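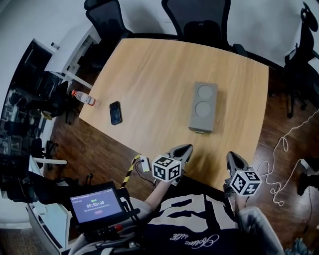
*Table with phone, gray box and water bottle*

**Subject:** Re: [web-team] Old URLs, again

Mutua Mohamedi wrote:

> We have 259 old pages with no redirect. I say we send all of them to the homepage and go to bed. Anybody who wants the Cisano price list can use the search box.
>
> Also, can the menu on phones please stop covering the menu on phones?

Mutua, I admire the part about bed.

I'd rather not dump everything on the homepage, though. I went through the logs for April, and 95 of those pages still get visitors. The Grolldale installation guide alone had over 3000 visits, which is more than the page where we explain our values. Draw your own conclusions.

My proposal is that we map the 95 by hand and let the rest return a proper "not found" page. Hiyori has written one. It has a search box and a link to support, and it no longer says "Oops." I fought for that.

Aoi, could you take the Travov pages? Half of them have a product code in the address and the other half have whatever somebody was thinking at the time. The spreadsheet is in the usual folder, second tab. Please don't sort the first tab. Akihiko knows why.

The menu: it opens twice if you tap it while the banner is still loading. I have a fix on staging but haven't tried it on the Bạch landing page, where the banner is a different banner for reasons lost to history. If somebody with an older phone could poke at it before Wednesday, 10 a.m., I'd be grateful.

The new logo in the footer is still the old logo. I know.

Zofia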